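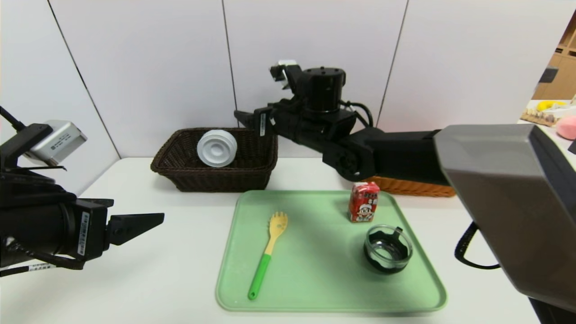 I promised a few of you a thread about my yarn labels, so I start now and I will finish it tonight if the tea holds. 1/

Short history. I knit and crochet for nine years, and for most of this time I threw away every paper band the moment I opened the skein. Then I wanted to repair a sleeve and I did not know the dye lot, the fiber, or even the needle size. 2/

The sleeve was from Wandale, their sport weight in the color they call Wet Slate. They have changed the recipe two times, I think. I bought three "same" grays before one was close enough, and in daylight you can still see the line at the elbow. 3/

So in August I began a swatch book. It is a ring binder with thick paper, the kind for watercolor. One page is one yarn. I punch two holes at the top of the page and tie a piece of the yarn through them, as long as my hand. 4/

Under the yarn I glue the paper band, flat. Please do not use glue stick for this. Mine became yellow after one summer and the bands fell out like leaves. I use now a thin line of bookbinding glue from Flodasen and put the page under a heavy book until morning. 5/ 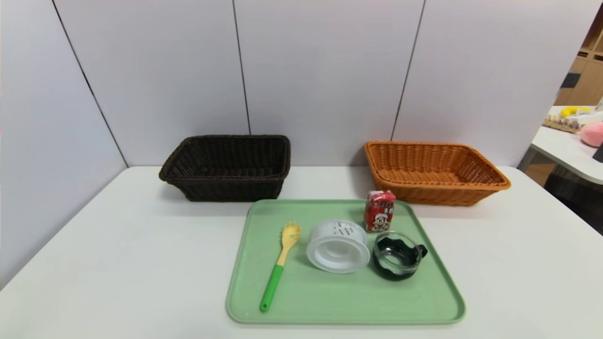
Then I write by hand: where I bought it, what I paid, what I made from it, how much was left. The last one is the most useful. A leftover of 200 meters is a child's hat. A leftover of 98 meters is the stripe on a child's hat. 6/

Somebody asked me if it would be easier with an app. Maybe yes. I tried one, and I liked the search very much, but a photo of a blue yarn on my phone is every blue except the right one. With the binder I can carry the page to the window. 7/

Now the knitted swatches. I was lazy here in the beginning and made them too small. Cast on enough stitches for a square as wide as your palm, and wash it before you measure. I know that everyone says this. I did not listen, and I have a vest which fits my neighbor's dog. 8/

The swatch is sewn on the page only along the top edge, so you can lift it and look at the back side. For sewing I like the waxed linen thread by Malý, because cotton thread cuts through the paper after some months. 9/

Total until today: up to 3000 meters of leftovers with a name and a page. Before it was just "the bag." I found four balls of the same green which I had bought in four different years. It seems I have a favorite green and was not informed. 10/
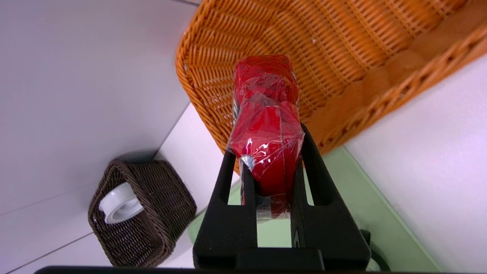 Red one in its wrapper, baskets behind.

Some of you wanted to know about paper. Mine is from the small shop in Ustbridge, next to the bus station, and they cut it to size if you ask before noon. Any paper that stands up by itself when you hold it at the corner is thick enough. 11/

Still not solved: mohair. It sheds on the pages before and after it, and the binder begins to look like a cat slept inside. I tried a sheet of baking paper between, it helps a little. If you have a better idea, please write me, I have five more mohair pages to do. 12/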